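When the Schedule Is the Problem

Most arguments about work end up being about pay. I want to write about something duller, the weekly schedule, and who carries the cost when it changes.

I managed shifts for nine years, first in a hotel laundry and later in the kitchen of a catering firm called Lucero. I have also been on the other end of it, washing pots in my twenties for a boss who put the schedule up at closing time and took it down again by breakfast. I was not paid badly in that job. I left it anyway. In June of my second year there I was told six times in one month not to come in, each time less than two hours before my shift. I had already paid the bus fare on four of them.

What happened to me was legal then, and in most of the country it is legal now. An employer can post a schedule, let a worker plan a week around it, and cancel any part of it by text message. The worker gets nothing for the canceled hours. If she has paid a sitter, that money is gone. If she turned down a shift at her other job, that money is gone too.

I think a canceled shift should be paid, at least in part, once the notice drops below a certain point. A few cities and one or two states have rules like this. They differ in the details, but the idea is the same. Cancel early and it costs you nothing. Cancel late and you owe the worker a portion of what she would have earned. I would set the line at 11 days for the schedule itself and two days for the penalty, but I could live with other numbers.

The usual objection is that small businesses can't afford it. I take that seriously because I have done the books for one. Margins in food are thin. A party of 86 cancels, and suddenly you have a full crew and nobody to feed. The owner feels that she has been hit once by the customer and will be hit again by the staff.

But look at what she did about the customer. Every caterer I know of takes a deposit. Lucero took one, and it got larger as the date came closer. We did this because we had bought food and turned away other work, and we thought it was only fair that the person who changed her mind should pay for some of that. The customers grumbled and signed. In all my years there I never heard a manager ask why the same reasoning did not cover the dishwasher, who had also turned away other work.
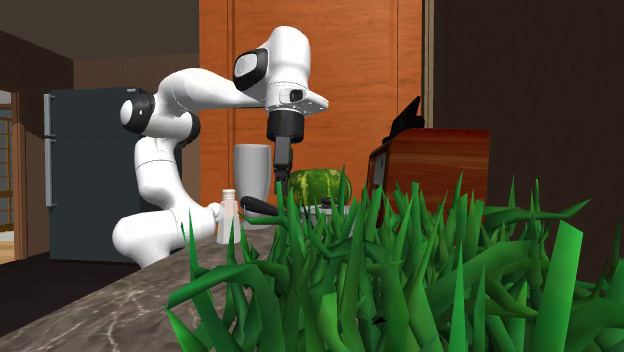

The second objection is that demand is hard to predict. Some of it is. Weather ruins a patio lunch and there is no use blaming anyone. Most of it can be seen coming, though. When I started keeping a plain notebook of how busy each day had been, I found that I could guess the following week closely enough to staff it. I was wrong now and then, and on those days we cleaned the walk-in or did prep for the next day. There is always something to do in a kitchen if you have people standing in it.

I will admit that I cut shifts too, before the notebook. It was easy. I would look at the bookings in the afternoon, see a slow evening, and send a message to whoever was least likely to argue. That meant the newest people and the ones who needed the job most. The strong personalities kept their hours. I did not see this as a decision at the time, and I doubt the owner knew it was going on. All she saw was that the labor cost for the week looked good.

That is what bothers me about leaving it up to individual managers. A manager with a free option will use it. I don't think I was a cruel boss, and some of those I worked beside were kinder than I was, and they did it too. When canceling costs nothing, you cancel first and think about it later. Put a price on it, even a small one, and people start checking the bookings in the morning.

Scheduling software has made this worse in one way and better in another. At the hotel laundry we used a program called Grundeo, which redrew the week every time the occupancy forecast moved. Workers got an alert when their hours changed. Some of them got several in a day. The same program kept a record of every change, with the time it was made, so there was never any doubt about who had been given how much notice. If a law required late changes to be paid, the program could have added it to the paycheck. Nobody would have had to file a claim or stand in an office and complain about the person who writes next week's schedule.

I mention the claim because it matters a great deal. A right that a worker has to ask for is worth less than one that shows up on its own. The people whose shifts get cut are the people who can least afford to annoy a manager. Any rule about cancellations should require the payment to be automatic and listed on its own line on the pay stub, where it can be checked.

There is also the matter of on-call shifts, where the worker has to keep the time free and phone in to find out if she is needed. A friend of mine did this at a furniture outlet called Brokbridge. She kept three evenings a week open and was called in for one. The other two were unpaid, and she could not take classes or a second job on those nights. The store got a reserve worker for free. I would ban the practice outright or have it paid at half the hourly rate, and I suspect that at half pay most stores would find they did not need it.

Some workers like loose schedules. Students do, and so do people caring for a parent who may need them on short notice. I have heard it said that rules like these would take that away from them. I don't see how. A worker who wants to swap a shift or pick up an extra one can still do it under every version of the rule I have read. What changes is that the employer pays when the employer is the one who changes the plan. Letting workers trade among themselves was never the trouble in any place I ran.

A fair rule needs exceptions. If the power is out or the road is flooded, the business should not owe for hours it could not have used. If an employee is sent home for showing up drunk, she should not be paid for the rest of the night. I would also give the smallest employers, those with fewer than six on staff, a longer period to get ready. I would not leave them out for good. A person who works for a small shop pays the same rent as one who works for a large chain.

It would cost something. Some owners would hire a little more cautiously, and a few would post shorter shifts and ask people to stay on if it got busy. That last one worries me, because a four-hour shift that might become seven is only a different kind of guess. The rule would have to cover hours added late as well as hours taken away, with a small premium for the late ones and the right to say no.

My state had a bill on this last session. It did not get out of the labor panel, and the reason given was that more study was needed. I would be glad to lend them my notebook. In the meantime any owner who reads this can do it without a law. Post the schedule early, and pay half for anything you cancel inside two days. We did that at Lucero in my last year there. It was added up at the end of each month, and in most months it came to less than we spent on replacing broken glasses.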